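Trero > Kitchen > Worktop > Wipe-clean table covers

Prindari table cover, small grey check

Back in stock from January. Pre-orders open now, ships in the order they come in.

White ground, thin grey squares. Wipes down with a damp cloth, no ironing, no tumble dryer. Goes over a dining table or a bit of worktop, your choice. Sold by the metre or as a ready cut piece, hemmed on 2 sides. Cut lengths can't be returned so please measure first – we mean it. 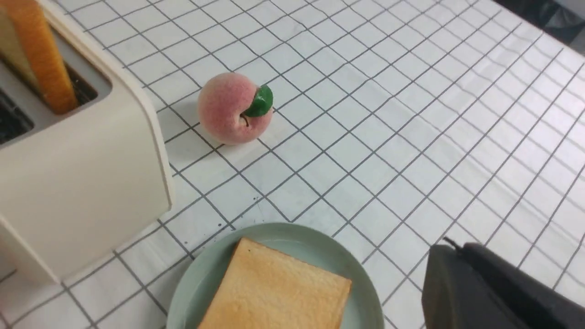
Grey check on white, with a cream toaster.

Care: wipe spills the same day, esp. turmeric, beetroot and red wine. Wash at 30 if you must, short cycle, hang over a door. Fold lines drop out after a few days flat. Don't put hot pans straight on it, use a trivet. No bleach, no scouring pads.

Rub tested to 3000 turns by our supplier, Sutitz. Edges can be trimmed with ordinary scissors and wont fray. Round tables: add 7 cm to the drop all the way round, then trim once its on.

Also comes in Maillard (warm brown check) and plain white. The brown is a slightly heavier cloth, same price. Samples are free, one per colour, drop Wahyudi Hartono a line in the order notes and he'll pop them in the post.

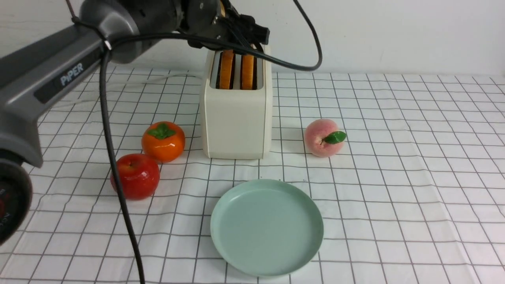 Does it need a felt layer underneath?
Only on glass or very shiny tables, where it can slide. On wood it stays put by itself.

Delivery on a roll if you ask at checkout, otherwise folded. Trade orders – ask for Ataahua Brunton, mornings are best. Matching napkins are sold out adn not coming back.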